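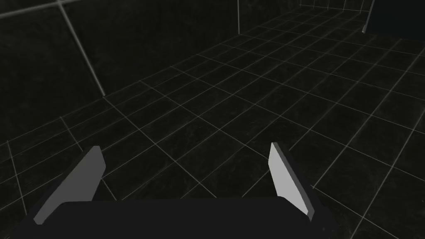
Getting Good at the Clemdale Arm Before It Touches Your Bench

Posted 7/19/19 in Workshop Tips

If you've been following along, you know I signed up for the Clemdale bench arm kit, and part of the deal is a practice program that runs on your own computer. You get a two-finger gripper, a dark room with a grid on the floor, and all the time in the world. I love it! I've spent more evenings in there than I have out in the shop this July, and my real bench work is better for it. Some tips so far.

Start with the fingers wide open and leave them that way for your first evening. Just drive. Go forward, stop, back up, turn. The view sits behind and above the gripper, so you are looking down over the palm, and it takes a while before your hands believe it.

Use the floor lines. The squares get smaller as they go back, and beginners (me!) always stop short. Pick a line, say out loud where you mean to stop, then go there. Rukhsana Sial taught me this one and it fixed my reach in two sessions.

Keep clear of walls until you can stop on a line every time. The walls are nearly as dark as the floor, so look for the seam where the floor grid ends.

Turn up your monitor. It is a dim program – pretty, but dim – and I missed a lot on my old laptop with the shop door open.

Watch the inside faces of the fingers. They are a plain light gray and they show up well against all that black, so they make a fine pair of sights. Center the gap on what you want, then move in.

Save your setups under names you'll recognize. Mine are "jar lids," "dowels" and "do not open."

A few things I'd change. The manual runs to 654 lines with no index, and the part on finger speed is way in the back (search for "Pekov," the name they gave the slow setting). I'd also like a brighter floor as an option. Kanyarat Wiriya wrote in to say she tapes a paper chart of the keys to her desk, and I've copied her.

When you move over to the real arm, clamp the base down first and run Pekov for the whole first day. Start with a foam block. Glue bottles can wait until next week.

Next time: sorting screws, and whether the Nenden tray is worth the shelf space.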